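How to set up a pegboard for decorating tools

Sun 21 November

A pegboard keeps the things you reach for most off the bench and out of the drawer. The job takes an afternoon if the wall is sound, and less if you are fixing the board to an existing frame or stand. These notes cover a cream board with white plastic pegs, but the method is the same for painted or plain board.

What you need

Pegboard, cut to size
Two battens, the same length as the width of the board
Screws and wall plugs to suit your wall
Plastic or metal peg hooks
Spirit level, pencil, drill
Masking tape

We get our hooks from Pawlak and the board from Flevard, who will cut it in the shop if you take your measurements in. Check the hole spacing before you buy hooks from anywhere else. A hook made for wider spacing will go in at one point and then twist round as soon as you hang something on it.

Step 1. Lay everything out on the floor

Put the board down flat and arrange the tools on top of it. Start with the long ones. A roller needs far more drop than you expect, and the cover should hang clear of anything it could mark. Move things about until you are happy, then put a small piece of masking tape wherever a hook will go.

Step 2. Fix the battens

Mark a level line for the top batten. Ours is 70 cm above the bench, so the longest tools still clear the worktop. Drill, plug and screw. Fix the second batten near the foot of the board. The battens hold the board off the wall, and without that gap the pegs will not push home.

Step 3. Put up the board

Hold the board against the battens and put in one screw at a top corner. Check the level, then do the other corner. Work down the sides. Do not overtighten — the board will dish around the screw head.

Step 4. Fit the hooks

Push each hook in square and give it a tug. If it moves, take it out and look at the hole for swelling or torn edges. Use another hole if you find any. Keep the main hooks in one straight line, as it makes the board much easier to read when you are in a hurry. Peel off the tape as you go.

Step 5. Hang the tools

Rollers and trowels go on the lower row, where they can hang past the bottom of the board. Anything still on its backing card can stay on it, as the card gives you a ready-made way to hang it. Tubes of adhesive or filler can hang nozzle down with the cap on. Leave a hook or two free — you will buy something else before long.
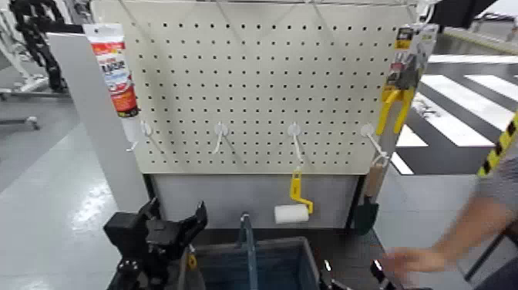
Step 6. Check it after a week

Go over the screws and hooks again once the board has been in use. Heavy items tend to work loose first, so move them closer to a batten if need be. Wipe the board with a barely damp cloth and let it dry before you hang anything back up.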